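Flondthorpe Colour Names, README

Nearly 1,000 paint and fabric colour names, gathered from old shop catalogues. Heltell supplied most of them. Treat the "family" column with suspicion: six different greys are filed under blue, and I doubt anyone checked.

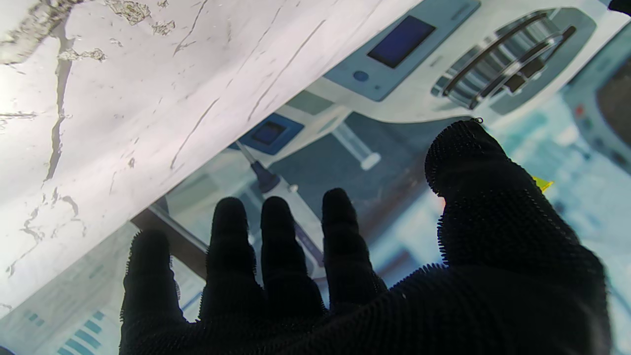

Studorine names were typed in by hand, so expect spelling errors. The claim that the list is complete came with the files. I don't believe it. Next fixes due in May.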